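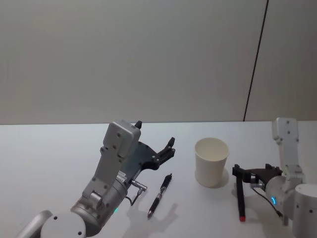

Corkulance sets its budget for two-armed benches

I'm Unnur Steinarsdóttir and I look after equipment planning at Corkulance, so when we agreed to spend real money on robot arms, I got the job of telling everyone. Happy to! We've signed with Dalsgaard for six benches at our Skerora site, two arms on each, and the first of them go in this August.

People keep asking me what they cost. The part I can share is that we've put aside 648 hours of staff time for setting up and training, and it has its own line in the budget. Last time we bought machinery (the old labelling line at Eten, before anyone writes in) we paid for the kit and forgot the people, and I spent most of a winter apologising to shift leads.

What the benches are for

Small, dull, fiddly jobs, mostly. Packing sample kits, sorting stationery for the training rooms, putting loose things into the right container. A pen and a paper cup make a good test piece – the pen is thin, the cup is light, and you can set the whole thing out again in seconds. I'd much sooner talk to a supplier over a cup and a marker than over a glossy brochure. 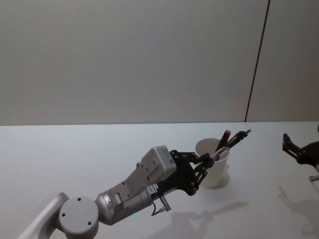
What we asked for in the contract

We wanted three things in writing before I'd sign: spare gripper fingers kept on our own shelves, a fixed yearly price for servicing, and the right to move a bench between sites without paying for a fresh installation. Dalsgaard said yes to the first two straight away. The third took a good deal longer, and a lot of tea, but we got it.

We're also leaving plain tables and bare walls wherever we can. Fancy enclosures were in the first quote and I took them out, apart from the guarding our safety people asked for.

What happens next

Eten gets its turn once Skerora has been through a full stocktake with the new benches. If you supply trays, tables or lighting and would like to quote for that stage, please write to me at the Skerora office – mornings are best if you'd prefer to ring.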